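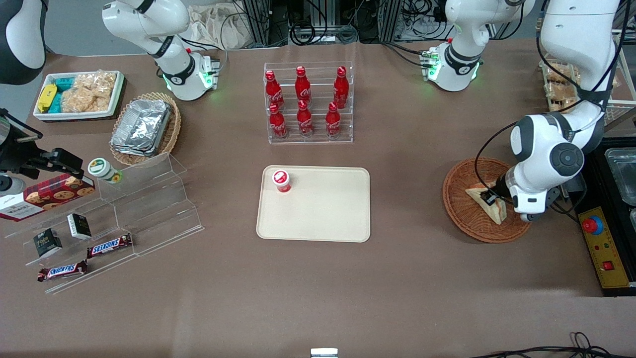

Left arm on the sandwich basket, drinks rack and tray in the middle

finik_bench
Started recording the snack order task in July, driving both arms by remote control. One order is a sandwich and a drink, put on the beige tray. I've got 200 runs saved. Bottles replay well. Sandwiches don't — the trained version closes too far and squashes the bread. Any advice before I record more?

Pavliuk
How are you closing the gripper, trigger or button? If it's a button the robot only ever learns open and shut.

finik_bench
Trigger, but I tend to pull it all the way.

Pavliuk
Then it's learning that from you. Stop pulling when the bread starts to give and hold there. I'd bin the sandwich part of those 200 and start again.

surbridge_dv
Wouldn't bin them. The reach into the basket is still useful. Cut each run just before the grip and record new grips to go with it. We did this at Surbridge and it saved us a lot of driving.

Pavliuk
Tried cutting runs at Purkidville. The arm paused at every join.

surbridge_dv
You get the pause if the arm was standing still at the cut. Cut while it's moving.

user2111
Is moving the arms by hand any better for this? I find the remote tiring.

surbridge_dv
For one arm, maybe. With two you need both hands on the robot and you end up standing in view of the camera.

finik_bench
I'll do 2 sets, one cut and one fresh, and run them against each other. Demyd Vasylenko is driving the fresh set, he has a lighter finger than me.

Pavliuk
Fair enough. Still think fresh wins. Move the sandwiches about in the basket between runs, whichever you do.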